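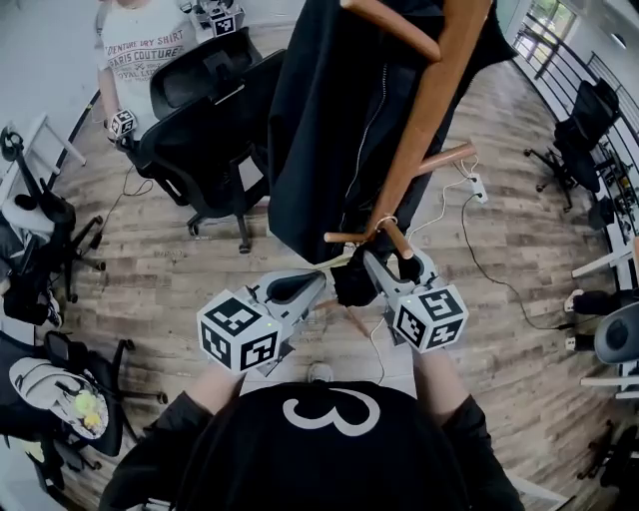

Wing-yan Tang on secret warps, bad maps and the jump that ate her summer

I'd been trying to get Wing-yan Tang on a call for ages, and when we finally got there she spent the first ten minutes asking me questions. Which platform did I play Bresik on? Did I ever get past the salt mine? Had I tried jumping off the lighthouse with the lantern out? (Original console version, yes but barely, and no, why would anybody do that?)

"Oh, you should," she said. "It's horrible. You fall for so long."

If you've somehow missed it, Bresik is a creaky old 3D platformer from a small studio called Iretti, and Wing-yan is one of the people who've been pulling it to bits in public for years. She runs it fast, she maps it, and she's the one who put together Numerari, the fan-made reference that lists every door, ledge and loading zone in the game. I've had it open in a tab for so long that I kind of forgot a person made it.

"It started as a spreadsheet," she told me. "I wanted to know which doors went where. I thought there'd be maybe a couple hundred. There are 3,056. And that's only the ones we can reach! I-seul keeps finding more and sending me these very cheerful messages, and I have to go lie down."

That's I-seul Son, who did most of the checking on the second half of the game. The two of them met arguing on a forum over whether the bell tower door was one door or two. I asked who won.

"It's two. She was right. There's one for going up and one for going down, and they're sitting right on top of each other. I was so annoyed. Then I asked her if she wanted to do the harbor, because clearly she had better eyes than me."

I wanted to talk about the glitch everybody knows her for, the Mansilla skip, so I asked her to walk me through it for people who've only seen the clips. She groaned a little, but she did it.

"Okay, so in the orchard there's a cart, and the cart has a slope on the back that's a tiny bit too steep. You can't stand on it and you can't really fall off it either. If you crouch right when the game's deciding, it shoves you sideways through the wall. Normally you'd drop out of the level and die. But if you're holding the lantern, the game thinks you're still in a loading zone, and it sends you to whatever is next on its list. Which happens to be the observatory. Near the end of the game!"

And it's named after Renato Mansilla, who found it by accident while trying to get his character unstuck. He posted a shaky clip, went to bed, and woke up to a whole lot of replies.

"He's so nice and he doesn't even speedrun," Wing-yan said. "He was playing with his kid. He still says, 'I don't know why it has my name, I was just mashing buttons.' But he saved the clip! So many people see something weird and don't save the clip."

She spent most of one June trying to make the skip work on purpose. For weeks all she had was Renato's video and a notebook full of crouches that didn't work. I asked how many tries it took to get the first clean one.

"1,170. I wrote down every single one. I had this tally going on graph paper, and by the end it was just a mood diary. There's one page that says 'left foot???' and I have no idea what I meant."

Did she celebrate?

"I screamed, and then I got to the observatory and walked off the edge by mistake. So the first time anyone did it on purpose, I died about as fast as you can die. I hadn't saved, either."

These days good runners hit it most of the time, mostly thanks to a setup that Maximiliano Alarcón worked out, where you line up the lantern with a knot in the fence and count the swings. I've tried it. I've gone through the wall exactly never. Wing-yan was kind enough to tell me I was probably crouching early, and then unkind enough to tell me everyone crouches early.

We got onto the touchy stuff after that. There was a rerelease in the works at one point, and a patch that closed up the orchard wall, and the community got pretty heated over it. I figured she'd be on the side of leaving everything broken. She's softer on it than I expected.

"I get why you'd fix it. If you're seven and you fall through a cart and end up at the observatory, your game is ruined, you've got none of the stuff you need. I'd fix it too, I think. I'd just want the old version to still be around somewhere. Let me have my terrible cart."

She does have less patience for people who call the whole thing cheating. Cayetano Lozano, who keeps the leaderboards, splits the runs into categories, so anybody who wants to race the game the way it was meant to be played can go and do that, with no cart in sight. There are 18 categories now, and one of them is just petting every dog.

"That's the best one," she said, very seriously. "I'm bad at it. The dog in the harbor moves."

I asked what's left to find, after all this time. She laughed and said she used to think Numerari would be finished when it hit 3,000 doors, and she even had a cake. Then I-seul turned up a whole row of them under the salt mine.

"There's a room down there with a door on the ceiling. It's a real one, it has a destination and everything, and we can't get up to it. We've tried stacking crates, we've tried the lantern, Maximiliano tried something with a goat that I still don't understand. I think about it when I'm brushing my teeth."

Does she have a guess where it goes?

"The code says it goes back to the orchard," she said. "But I want to see it."

Before we hung up she made me promise to try the lighthouse jump. I did it that night, lantern out, like she said. You really do fall for a very long time.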